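Driteo Calibration Kit: Review after Installation

The Evis unit at Hestum was set up with the Driteo kit in April. The software builds a simulated room and lets the operator check camera tilt and gripper alignment before the real arm is powered. Licence and mounts cost 1,197 pounds.

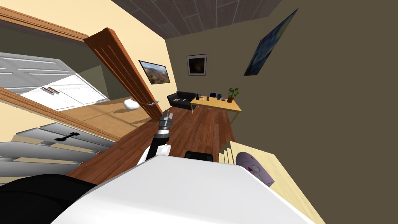 Simulated view across the room, with the arm raised and the gripper fingers upward.

The tilt setting took two attempts. The manual gives the order of steps poorly – the camera offset must be entered before the joint limits – and error 212 appears without explanation if they are reversed. Zeyu Su, who carried out the work, recommends saving each stage separately.

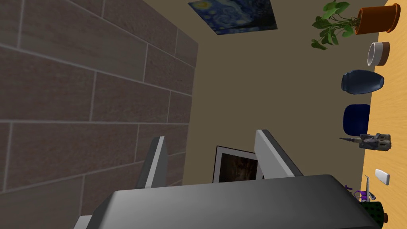
Gripper view towards the wall, with a small framed picture between the fingers.

Finger alignment was easier, and the settings held for almost 2,000 cycles. Support from Deng was prompt. The kit is recommended for single-arm cells, subject to a corrected manual.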